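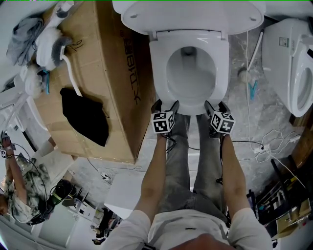
Can machines do household chores yet? Week 3 of the module is where we stop arguing about it in general and pick one job – the bathroom. It's a brilliant test! A toilet seat looks like the easiest thing in the house, a smooth white ring on a hinge, yet with a pair of black jaws pressed to its front rim there is very little to get hold of, and the two hands have to agree on where that rim is.

**Things to think about before the seminar**

- Grip: how hard can you squeeze a curved plastic edge before it slips?
- Reach: the bowl is low, and the lid stands behind the seat.
- Seeing: white on white is hard for cameras. What would you add to help?
- Clutter: hoses, cables and brushes all live on real floors.

My own answer is "parts of it, yes". Lifting and lowering, I'd bet on. Scrubbing under the rim – not yet, but I can't wait to see it done well.

**For next time**

Read the Lovden notes, pages 15 to 33, and write up one chore from your own home as a list of single movements. Bring it on paper, please. The write-up carries no marks, but we'll use it in the Esberg lab.

Izzati Entili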